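Covering and gridding a worktop with brown paper and painter's tape
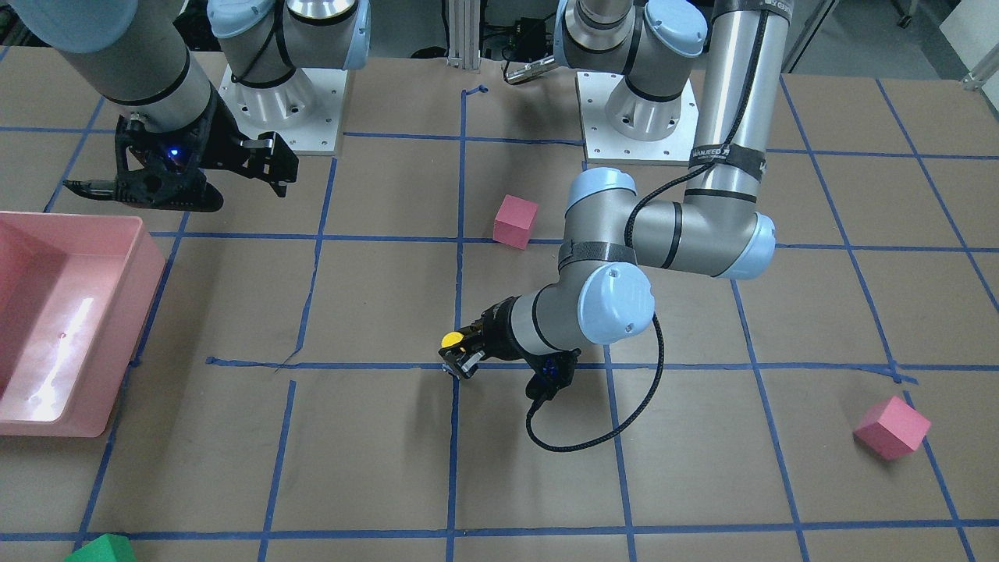 Brown paper top, divided into squares with blue painter's tape.

A papered worktop protects the surface from glue, paint and scratches, and a taped grid gives fixed positions for parts, trays and fixtures. The method below is the one used on the large bench at Stendton. It suits any flat top that is cleared often and reset to the same layout.

Materials
Brown paper on a roll, 800 mm wide or wider
Blue painter's tape
Steel rule or a straight batten
Soft pencil
Knife with a new blade
Dry cloth

Preparing the top
Remove everything that is not bolted down. Wipe the surface with a dry cloth and scrape off old adhesive. Any grit left behind will show through the paper as a raised point and will tear it within a few days.

Unroll the paper the night before and leave it flat under boards. Paper straight off the roll keeps its curl and lifts the tape at the ends.

Laying the paper
Start at the far side of the table and work towards the front. Fix the first edge, draw the sheet tight and fix the opposite edge. Where two sheets meet, overlap them by 20 mm with the upper sheet facing away from the side you work from, so that sleeves do not catch it. Place the overlap where a grid line will fall and the tape will cover the joint.

Around base plates and clamps, cut the paper to the outline of the plate. Do not run it underneath. Paper compresses under a bolted plate and the bolts will need tightening again. Leave the bolt heads accessible.

Marking the grid
Measure every line from the same corner. Stepping the rule from one line to the next adds up small errors, and on a top 2000 mm long the last row can end up visibly out of square. Mark both ends of each line in pencil, then check the diagonals of the first square before any tape goes down.

Lay all the long strips first, then the cross strips. Hold the tape just above the paper, align it with both marks and lower it in one go. Do not stretch it. Stretched tape creeps back and puckers the paper.

Decide at the start whether a dimension is taken to the edge or the centre of the tape, and write the choice on the underside of the table. Piret Kalniņš uses the left edge throughout.

Using the squares
Give trays a square of their own. Foam cubes make good light stops and spacers, but they shift when knocked, so trace round them in pencil if the position matters.

Replacing
Change single strips as they fray. Change the paper when it has been patched in 3 places. Pull the tape back slowly at a low angle, and roll the old sheet inwards to keep the dust in it.

Notes by Petro Ostapchuk, 3 December 2022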